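Feleo Password Keeper for Small Offices

Shared logins, kept in one place and handed out only to the people who need them

Overview | Features | Plans | Setup | Support

If you have ever worked in an office with a dozen or so people, you know where the passwords live. There is a sticky note under a keyboard, a spreadsheet called "logins new FINAL", and one person who simply remembers everything and hopes to take a vacation some day. We started Feleo because we were that office. Our little accounting shop in Skukenport had one password for the bank portal, the mail account and the door alarm, and when a former colleague called to say she could still read our mail, well, we had a long afternoon of it.

Feleo is a password keeper made for teams of four to 40 people. Each person gets a private vault of their own, and then you make shared folders for the things several of you use (the shipping account, the website, the printer that insists on a login). You decide who can see a password, who can only use it to sign in, and who can change it. When somebody leaves, you close their account with one button, and Feleo shows you a list of every shared login they had access to so you can change those too. Please do change them! People skip this step more than any other.

What you get

Private and shared vaults, encrypted on your own device before anything is sent to us
Browser add-ons and phone apps for every member of the team
Two-step sign-in, with printed backup codes
A warning when a password is weak or has been used twice
An activity log showing who opened which login, and when
Emergency access for one trusted person, after a waiting period you choose yourself

About the activity log

We went back and forth on this one for most of a year. Some customers wanted to see everything, including what their staff kept in the private vaults, and we said no to that and still do. The log covers shared folders only. Sowmya Poduval, who designed it, felt strongly that people won't put their passwords in a place they think the boss is reading, and I have come around to her view completely.

Plans

Team: $4 per person per month, with everything in the list above.

Team Yearly: the same plan paid once a year, at $40 per person.

Both plans start with a free trial, and we don't ask for a card until it ends. Schools and charities should write to us before they sign up – we have a separate price for them, and it is easier to set it up at the beginning.

Setup

Most offices are up and running in roughly 52 minutes, counting the time it takes to find that spreadsheet. Import it first, then invite your people, then delete the spreadsheet (and empty the trash afterward). If you are moving over from Kurup, export your vault as a plain file and our importer will sort the folders for you. Nested folders come across as one level, so you may want to rename a few before you start.

Support

Manikandan Rodrigues and his team in Dorutthorpe answer every message themselves, in the order they arrive.
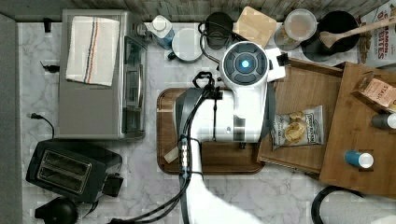 When you write, please tell us which browser you use and whether the trouble is on one computer or on all of them, and never, ever send us your main password. We have no use for it, and we can't reset it for you either, so print your backup codes on the first day and put them somewhere with a lock.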